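From: the Claltwood side of the list
To: Claltwood Readers list
Date: April 18, 2020
Subject: Re: [claltwood-readers] Rereading Godska – where did everybody start?

Hi all,

I've been meaning to answer this since it landed in my inbox, and then I made the mistake of pulling book one off the shelf "just to check something" and lost two evenings to it. So this is going to be long. Get a cup of tea.

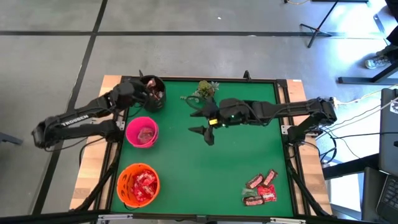
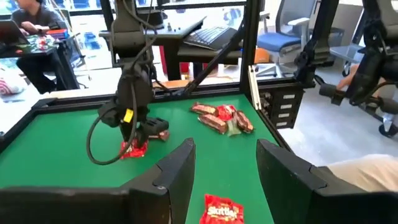

Okay, here's what I'm replying to:

> I finished the last Godska book in January and I've got that
> hollow feeling you get when a big series is over. I'm thinking
> of going straight back to the beginning. Has anyone reread the
> whole thing? Does it hold up when you know about the bridge?
> And do you read the Jundov stories first or save them? My copy
> of the omnibus is 735 pages and it's staring at me.

Yes, I've reread it, 3 times all the way through, and book two more often than that (it's my sick-in-bed book). And yes, it holds up! I'd even say the first half is better when you know about the bridge. The first time through I thought the ferry chapters were slow and I skimmed them, shame on me. On the second read I saw that the sister is lying in pretty much every conversation she has on that boat, and she's so good at it that I went back and read the whole section again the same night.

What doesn't hold up so well for me is the middle of book three. The siege goes on and on. I know some of you love it and I remember the big argument we had over it, but on a reread I give myself permission to jump from the granary fire to chapter 23, where they finally get out through the orchard. You won't lose anything except a lot of soup.

As for the Jundov stories, I'd save them. They're set earlier but they were written later, and the author plainly expects you to know who the old surveyor turns into. If you start with them you get a nice little mystery about a man and a map – and you miss the reason it's sad. Read them between books three and four if you want a breather. That's where I put them last time and it worked great.

One more thing about the omnibus. The print is tiny and the spine on mine gave up before I was halfway through, so I went back to the separate paperbacks. They're easier to hold and they have the old chapter headings, which got dropped from the big one. I'm still annoyed about that. The heading for the wedding chapter is half the joke.

If you want something for the hollow feeling that isn't a reread, try Cârstea. It's a single book, nearly 30 short chapters, about a town that keeps moving uphill a street at a time. Totally different mood, much quieter, but it has that same feeling of people who've known each other forever and won't say the important thing out loud. I cried on page one of the last chapter and then had to explain myself to the dog.

Does anybody else keep notes when they reread? I pencil a little date inside the back cover each time, and I've started marking the lines I notice that I didn't notice before. My copy of book two is getting hard to read around the edges. I'd love to know which lines other people have marked, especially in the ferry chapters. No spoilers for book five in the subject line please, a couple of folks are still on four.

Happy to do a group reread over the summer if there's interest. I could go a bit slower than last time, too, I know I rushed everybody through the coronation.

-- 
Claltwood Readers mailing list
To leave the list, send a blank message with "unsubscribe" as the subject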